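Progress report to the Irneck Workplace Fund
Project: Shared bench work at Kivow, second stage
Prepared by Hanna Ostapchuk, 14 January 2019

Dear Tala,

Thank you for your patience over the holidays, and for the kind note you sent the crew, which is still up beside the kettle. You asked for a plain account of where the grant has taken us since July, with a bit more on the people and a bit less on the equipment. I'll do my best, although the two do get tangled together.

The simulated cell is now built, and it is where we try every bench task before it goes anywhere near the floor. 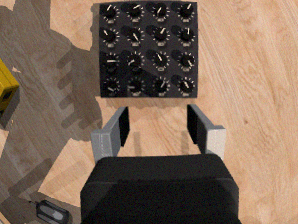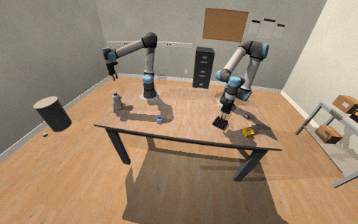
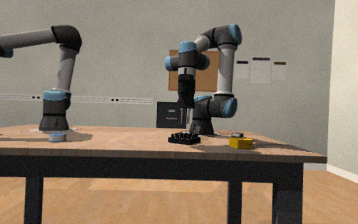

Simulated views of the two-arm table and of a knob panel.

Lukian Dovhaniuk has written up 66 short tasks so far, mostly picking up, setting down and turning things, and each one began as a conversation with somebody who does that job by hand. We had planned to have the list finished by the end of July, and I'll own up that we were far too cheerful about that. People kept remembering steps they do without thinking, like giving a knob a small wiggle before trusting it, and Lukian (bless him) went back and put them all in.

As for what it changes for the crew, the biggest shift is in the afternoons. Under the plan we agreed with the union rep, the repetitive part of knob testing goes to the arms first, and the two senior assemblers move over to fault finding and training. Solomiia Hordiienko is one of them. She was wary at the start and told us so in very good humour, and she now runs the weekly review, where anyone on the bench can send a task back. Three have gone back so far, all for fair reasons, and one of those we have dropped for good.

No positions have been cut and none are planned under this grant. There has been some worry about hours all the same, mainly on the evening shift, and I don't want to gloss over it. Ihor Nechyporuk is meeting with each person there, and the revised roster will go up only when he's through the lot of them. It's slow going - he is a good listener and the chats run long - but I wouldn't want it hurried.

On money, we have spent 92 per cent of the equipment line and a good deal less of the training line, because the Adness course was moved back twice. We would like to carry the unspent training funds over to the next stage, and the form is attached for your signature.

Still to come are the safety walk-through with Rezaei, new floor markings, and a better chair for the review station, which Solomiia has asked me to put in writing. You'd be very welcome to come by for the walk-through, and there's parking behind the building if you let me know the day before.

Warm regards,
Hanna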